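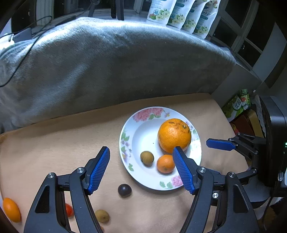
From: Cillian Fitzgerald
To: Clinical Placements list
Date: June 1, 2022
Subject: Re: Preceptor hours for the autumn group

Dear Philomena, dear all,

Thank you for the long message and for putting the placement table in it. I read it two times, the second time with my own notes from May beside me, and I have some answers and also one question which I could not solve alone.

Philomena Quinlan wrote:
> We have 32 second-year students who need a medical-surgical
> placement in the autumn. Ilcombe can take 10 on the day shift and
> would like to keep the same preceptors as last year. The school at
> Tretach asks if their students may join our orientation day, so that
> they do not have to organize their own.
>
> My worry is the hours. The handbook says that a preceptor signs for
> each shift on the same day, but on the night shift this is often
> done at the end of the week, from memory. Can we agree on one rule
> before the handbook goes to the printer?
>
> Also, please tell me who still has the old skills booklets.

About Ilcombe: I spoke with the ward manager on Monday. She confirms the day shift places, but she asks that no student starts in the first week of the term, when the ward has its own new nurses to introduce. The second week is fine for her. I have told her that we will send the names early, with the vaccination records in the same envelope, as last year they came separately and one record was lost for several days.

About Tretach: I have nothing against it. The lecture room has 57 seats, so there is enough place for both groups in the morning. The afternoon is more difficult. The skills stations for injections and wound dressing were already crowded last year with only our own students, and I would not like that somebody stands at the back and only watches. Maybe their students can come in the morning with ours and do the stations on the next day. I can stay for it if one more instructor stays also.

About the hours: I understand why the night preceptors do it at the end of the week. At seven in the morning they give the report, they are tired, and the student has already gone to the bus. But I had a case in May where a student had written 30 hours and the preceptor remembered fewer, and there was no paper which could decide it. It was unpleasant for both of them. My proposal is this text for the handbook:

"The preceptor signs the record before the student leaves the unit. If this is not possible, the charge nurse of the same shift may sign. Hours signed later than the next shift are not counted without a note from the clinical instructor."

Please correct my English where it is necessary — I am never sure about "later than" in such a sentence.

My question is about students who change the unit in the middle of the term. Two students went from Clidon to Ilcombe last winter, and their first record stayed at Clidon. Do they begin a new form, or does the old form travel with them? Ms. Yu from the records office prefers a new form, but then the total must be added by hand, and I think that mistakes will come from this. If someone on the list has done it another way, I would be glad to read how.

The old skills booklets are in my office, in the lower drawer. They still have the former procedure for checking the tube position, so please do not give them to the new students. I can bring them to the next meeting if you want to keep one or two.

I am on the ward on Thursday until four o'clock and will answer messages in the evening.

With kind regards,
Cillian Fitzgerald
Clinical Instructor, Adult Nursing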